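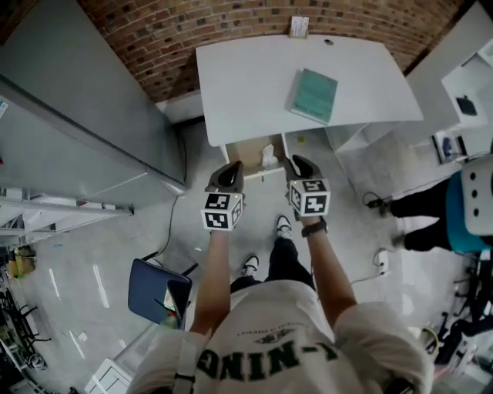

zsani: Same fault on our pair, so I doubt it's your cable. Left gripper quits reporting jaw width, the right one carries on, and the log says everything is fine.

bogdan_k: How long before it drops out?

zsani: 34 minutes the first time, 2 the next. No pattern I can find.

Maëlle D: We lost 103 takes to this in November. The jaw value freezes at the last good reading and Fluno keeps writing it to the file. You only see it on playback, when the jaw is wide open and the number says closed.

bogdan_k: That's a Fluno bug then. A stale value should stop the recording.

Maëlle D: I'd call it a hardware fault with a bad log on top. Ours went away when Cirkard swapped the encoder board.

dehua_y: Disagree on the board. We had two swapped and got the freeze again the same week. What helped was restarting the receiver between takes. Slow but it works.

zsani: Restarting did nothing here.

dehua_y: Receiver or the whole PC? Has to be the receiver.

zsani: PC. Will try the other.

bogdan_k: Whatever the cause, check old files too. If the jaw value is identical to the last digit for 2,000 samples in a row, bin the take. A hand never holds that still.

Maëlle D: Careful with that, it will flag takes where the jaw sits against the end stop. Ours reads dead flat there.

bogdan_k: Fair. Skip the end stop values then.

zsani: Receiver restarted, recording again now. Will post the log tonight.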